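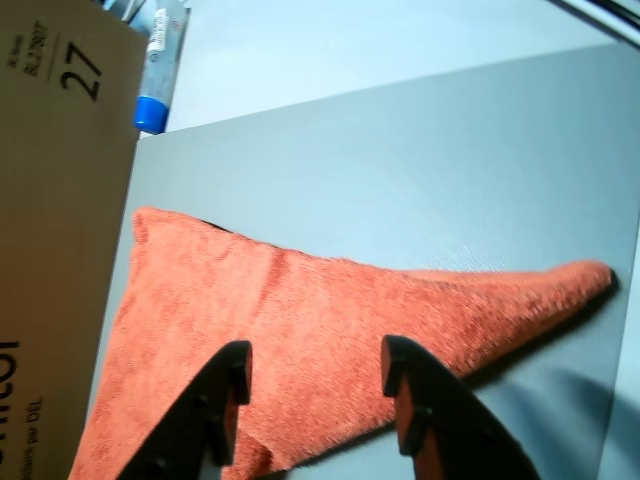
Do I really have to fold my towels a special way just to get them in the cabinet?

You'll want to, because the shelves in the Flurnen are shallower than most linen closets and a towel folded in half and then in half again will stick out past the door. The fold in this section takes me less than a minute per towel, and I'm not a fast folder.

Section 6: Folding and Loading Your Towels
By Tegwen Wogan
June

Okay, so your cabinet is up, it's level, the doors swing the way you want them to, and you've got a heap of towels on the bed waiting to go in. This is the part I like best! I've been folding the same batch of terry towels at my kitchen table for most of this spring while I put this guide together, and everything in here is how I do it at home.

Before you start

Make sure your towels are all the way dry. I mean the hems, too. Pinch the hem between your fingers, and if it feels cooler than the middle of the towel, give it another ten minutes in the dryer or hang it over a chair. Terry holds on to water in the loops, and a closed cabinet is no place to finish drying anything.

You'll also need a flat surface a bit wider than the towel. A table, a counter, or a big board laid across the bed all work. I don't love folding straight on the mattress (it sags, and then your edges wander off on you).

6.1 Folding a bath towel

1. Drop the towel on your surface and find two corners on the same short end. If it came out of the dryer in a twist, don't try to smooth it from the top. Pick it up by those two corners and give it one good snap.

2. Lay it down with the long side facing you. Run your palms from the center out to the ends. Terry grips the table a little, so lift and set it down again if it bunches, and don't drag it.

3. Bring the far long edge toward you, about a third of the way over. Then fold the near long edge up on top of it. You should have a long strip, three layers thick.

4. Check the two ends of the strip. If one end is wider than the other, open the last fold and redo it now. I skip this when I'm tired and I'm sorry every time, since a strip that narrows at one end makes a wedge and the whole stack leans.

5. Fold the strip in half, short end to short end.

6. Fold in half once more. Press down with your forearm to push the air out.

Note: Really thick towels may not want that last fold. Mererid Yorath, who wrote the hanging and leveling sections, folds hers in thirds at step 5 and leaves out step 6 completely. Her stacks come out shorter and deeper, and they still clear the door on the top shelf.

6.2 Hand towels and washcloths

1. Fold hand towels in thirds the long way, same as above, and then in half one time.

2. Washcloths just get folded in quarters. I tried rolling them for a while (very pretty, rolled all over the shelf).

3. Keep the small stuff in the pull-out tray. It slides out of the way when you want the big towels behind it.

6.3 Loading the shelves

1. Start at the bottom with your heaviest towels and work up.

2. Put the rounded, folded edge toward the door and the loose edges toward the back. It's easier to grab one without unfolding its neighbor.

3. Stop at 6 bath towels per stack. You can squeeze in a seventh, but you'll be pulling from the middle and bringing the rest down with it.

4. Leave 2 inches above each stack so air can move through the slots in the back panel.

5. Close the doors gently. If one bounces back open, a stack is touching it. Take the top towel off and try again before you mess with the hinge!

CAUTION: Don't use the door to shove towels in. The hinges will put up with it for a while and then the door starts to droop, and you'll be back in Section 4 with a screwdriver.

CAUTION: Keep brand-new bright towels away from white ones until they've been washed a few times. Oranges, reds and navies can rub off color on a pale neighbor, mostly if there's any damp in there.

6.4 Keeping them fluffy

Skip the fabric softener, or use it only once in a while. It coats the loops, and your nice towels stop soaking things up. Shake each towel hard before it goes in the dryer and again when it comes out. If a stack has been sitting for a month or more, pull the bottom towel out and put it on top so it gets its turn.

If you snag a loop, don't pull it. Snip it level with the other loops using small scissors. Terry is looped and not knitted the way a sweater is, so one snipped loop won't run.

Bhavana Bhat asked me to mention the liner paper that comes in the Flurnen box. It goes under the bottom stack, shiny side down. I'd lined my shelves and loaded everything before I noticed I had mine upside down, and yes, I took it all out again on a Thursday night.

Next up is Section 7, where you'll set the tray stops so the pull-out doesn't come all the way out in your hands.

Related sections
Section 4: Hanging and Adjusting the Doors
Section 5: Leveling the Cabinet on an Uneven Floor
Section 7: Setting the Tray Stops
Nerneck Wall Hooks: Quick Set-Up

Questions about this guide? Write to the Rowlands help desk | Copyright Rowlands Home Storage | Back to top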